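Labelling jars and freezer tubs so the label stays put

Quick one as I've had the cupboards out since Saturday. Most of this comes from my neighbour Aurelia Kofler, who labels everything including the bin bags.

Keep the pen where the jars are

Sounds daft but it's the main thing. If the marker lives in a drawer in the hall you won't label the soup, you'll think oh I'll remember, and you won't. Old cup on the worktop, marker in it. Done.

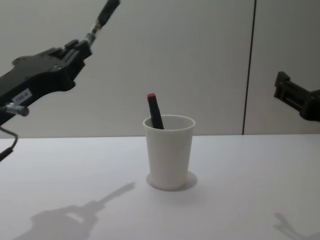

What to write

Name of the thing. Month it went in. How much. So "lentil, February, 700 ml". Skip the year unless your freezer is worse than mine. If it's got chilli in it put that too – the kids will thank you.

Abbreviations are fine but write them on a card inside the cupboard door. I found a tub marked "BR ST" and still don't know if it was brown stock or braised steak. We had it on toast.

Getting ink to stick

Dry the lid first. Properly dry, tea towel then a minute in the air. Greasy lids want a wipe with a bit of surgical spirit on kitchen roll. Write on it at room temperature, before it goes in the freezer, frost and ink dont mix.

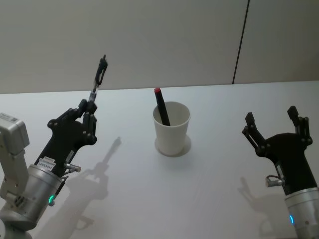

Leave it a minute before stacking or you get a mirror image on the bottom of the next tub. Ask me how many of mine say PEAS backwards.

Masking tape is better than sticky labels for anything that gets washed. Tear it, fold one corner under for a tab, and it peels off in one go. I use the Zustik stuff from the market, 3 rolls last me ages. Freezer bags – write on them flat and empty, before you fill them.

Getting ink off again

Hard plastic: surgical spirit, leave it a few seconds, wipe. Glass: same, or a scourer. Soft lids hang on to the colour and you may be stuck with a ghost. Turn it into your onion tub.

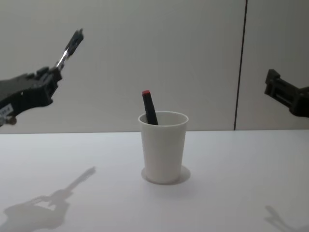

Scribbling over old permanent ink with a whiteboard pen and wiping quickly works too, on shiny surfaces anyway. Test a corner frist. Don't try it on painted tins, I lost most of a nice Widmer biscuit tin that way.

Pens that have gone faint

Cap on till it clicks, then store it tip down overnight. Often comes back. If the nib's gone fluffy, snip the very end off at an angle.
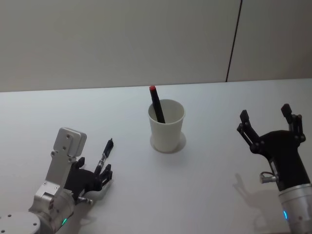

And don't buy the box of 100 because it's cheap. They dry out in the cupboard. Two good ones, one for the kitchen and one for the shed.

Spice jars next time, if I get the lids off.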